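Shared Workshop Tool Kit Check - with my comments
Morsy Community Makerspace, Room 206
Last worked through: July

I've been doing the kit checks since the spring and the old sheet was just a column of boxes with no room to say anything, so I've typed it up again with notes under each line. Tick what you can, write what you can't, and leave the sheet in the tray by the door. If you get all the way through in 10 minutes you're going too fast!

BEFORE YOU OPEN ANYTHING

1. Table clear and wiped down
OK. I like to start with a bare surface and a good overhead light. Grit under a case scratches the top and small parts vanish into it. One of the tables by the window still has a sticky patch from the glue evening, so I've used the other one.

2. Case closes and carries without popping open
OK on all the kits except the older Flakport one, where the left latch needs a thumb on it. I've put tape on that one and a note that says CARRY FLAT. Please don't peel the tape off because it looks ugly (it does look ugly).

3. Handle and hinge side, no cracks
OK. Bend the lid all the way back and look along the fold. A white line in the plastic is the first sign it's going. I found one on the Prarkow kit and wrote the month next to it in marker so we can see whether it grows.

HAND TOOLS

4. Screwdrivers: tips square, handles tight on the shaft
Pass, with one comment. Hold the handle in one hand and the shaft in the other and try to twist them apart. You shouldn't feel anything move at all. One flathead in the Telley kit had a rounded corner and I've pulled it out. A tip like that will slip out of the slot and into your other hand, and I have the scar to prove it.

5. Hex keys: all in the holder, ends not rounded
Pass. Try each one in a bolt you know is good, and do the small ones twice. They wear out long before the big ones, and people tend to blame the bolt. If a key is loose in its holder it'll be on the floor by the end of the evening, so push it back in firmly.

6. Adjustable wrench: jaw moves freely, no wobble
Pass after a drop of oil. Run the jaw all the way open and all the way closed. If it stops halfway, it's usually fluff or sawdust in the screw, and an old toothbrush gets it out. Don't put one back that slides open by itself - it goes in the repair box with a label.

7. Voltage tester: body clear, no cracks, tip insulation whole
This one I'm strict about. Any crack, any cloudy bit, any doubt, and it comes out of the kit. We teach people that a tester is a quick indicator and never the thing you trust your life to, and that still goes for one that looks brand new. Check it on a known source first, and if you aren't trained to do that, leave the box blank and I'll get to it.

8. Tape measure: hook, lock and return
Pull it right out to the end, lock it, wait a moment, then let it back in slowly. Look for kinks. Then check the first 80 centimeters against the steel rule on the wall, which is where nearly all our measuring happens anyway. The wrist strap counts too: if the loop is fraying, cut it off and write that down.

9. Everything back in its own recess
My favorite line on the sheet, and the one that gets skipped. The shaped tray is the best inventory we have, provided the tools go where they belong and you know which spaces are meant to be filled.

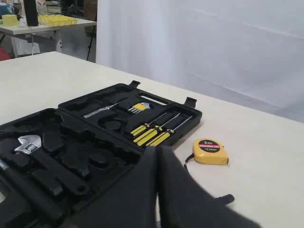

Molded cases drive me up the wall, to be frank, and I said so when the draft of this sheet went around. Half the time the tool only fits if you put it in at exactly the right angle, so people give up and toss it on top, and then the lid won't shut. I'd rather see a plain box with a printed list taped inside. Could we at least try that with one kit and see what comes back?

Fair enough, and I've said yes to trying it with the Prarkow kit, seeing as the hinge is on its way out anyway. For the rest I'm sticking with the trays. What I have done is add a card to every case with the contents written out, so an empty space can be checked against something other than my memory.

PAPERWORK AND PUTTING AWAY

10. Contents card present and readable
Done for all kits. Pencil only, please. Pen looks neat until somebody swaps a tool.

11. Missing or pulled items written in the book
Done. The Telley flathead is in there, and so is a set of pliers that I suspect went home in a coat pocket. No hard feelings, just bring them back.

12. Cases stored flat, heaviest at the bottom
Not done! There was a crate of bike parts on the bottom shelf and I couldn't shift it alone. The kits are on the middle shelf for now.

STILL OPEN

Replacement flathead for the Telley kit.
New latch for the Flakport case, if they even sell them separately.
Bike crate to be moved by whoever owns it.
More toothbrushes. Old ones are fine.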